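Dretness home / News / Press

PRESS RELEASE
For immediate use. October

Clear parts no longer a blind spot: Dretness team teaches gripper to handle see-through acrylic

BRIMENT. A small research team at Dretness has shown a way of teaching robots to pick up and turn clear plastic parts, using nothing but recordings made by people with a hand-held gripper. Method is called Beddoe. Paper and data out now, links at the foot of this page.

Clear parts are a pain. Glass, acrylic, polished plastic of any kind. A depth camera tends to see straight through the part and report the table underneath, or it sees a bright line along a cut edge and thinks that line is the whole object. Most factories get round it with spray, tape or a jig made for one part and one part only. Change the part, make a new jig.

Beddoe goes the other way round. It doesn't try to work out the full shape of the part at all. Instead the person doing the demo carries a gripper tool with a camera on it, picks the part up, tilts it, puts it down again. The software then looks at what the light does while the part is moving. Edges flare and fade, the things behind shift a bit, screws and holes stay put on the part. From that it learns where the jaws should go and how far the part has turned.

The tilt is the bit that matters. Held flat, a clear sheet gives very little away. Turned a little towards the lamp it gives away a lot, so the robot is taught to do the same: take a light first hold, tilt, look, then settle on a proper grip or put the part back and try again.

"We spent the whole spring trying to get rid of the reflections," said Osian Llewellyn, who leads the work at Dretness. "Polarising film, softer lamps, a black cloth over everything. Then we looked at which recordings the model was learning most from and it was the messy ones, with glare all over them. So we took the cloth off."

The results in short:

In the main test the robot had to pick a clear acrylic part from a white table and hold it at a set angle. With Beddoe it managed 45 picks before the first drop. The team's own earlier method, same arm, same parts, same table, got to 5.

Training used roughly 20 hours of recordings, all made by hand. No robot time needed at that stage, and no computer models of the parts.

Adding a new part took 2 hours of extra recording. The team thinks that can come down but hasn't shown it yet.

Fittings help. Parts with a screw or a metal fixing already in them were easier than bare sheet, which the team expected, but the gap was bigger then they expected. Bare sheet with no holes is still the hardest case and the paper says so plainly.

The acrylic parts were cut by Bistska, the display case maker, which also lent bench space at its Briment workshop for the second half of the recordings. Bistska fits clear shelves and covers by hand at the moment and wanted to know if a robot could at least do the holding, leaving the fitter with both hands free. That is the use the team has had in mind all along. Lifting the part, offering it up at the right angle, keeping still.

"Keeping still is the hard bit," said Llewellyn. "Picking up gets all the attention. But if the plate creeps by a hair while somebody is putting a screw in, you've scratched it and it's scrap. We score for creep now. We didn't at the start and I wish we had."

What it doesn't do. Beddoe has only been tried on rigid sheet, so no film, no bags, no bottles. It needs a steady light, any lamp will do but it mustn't flicker or move about. It's slower than a jig: the tilt and look step adds time to each pick and on a line making one part all day long a jig still wins. And thin sheet flexes in the jaws, which throws the angle off. Thin sheet is next.

The team is also rebuilding the finger pads. Softer pads grip better on polished faces but pick up dust, and the dust marks the plastic. A harder pad with a wider face is on test now, early signs are okay, no figures to share untill the tests are done.

Recordings, training code and drawings for the hand-held tool are free to download for research use. Firms wanting to use them on paid work should get in touch first.

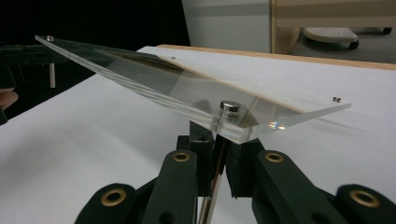 Visits to the Briment bench can be arranged for press and for other labs, mornings are best. Bring a clear part if you have an awkward one, rigid please, and small enough to lift in one hand. Questions on the paper to Osian Llewellyn at Dretness, everything else to the Dretness press desk.

Ends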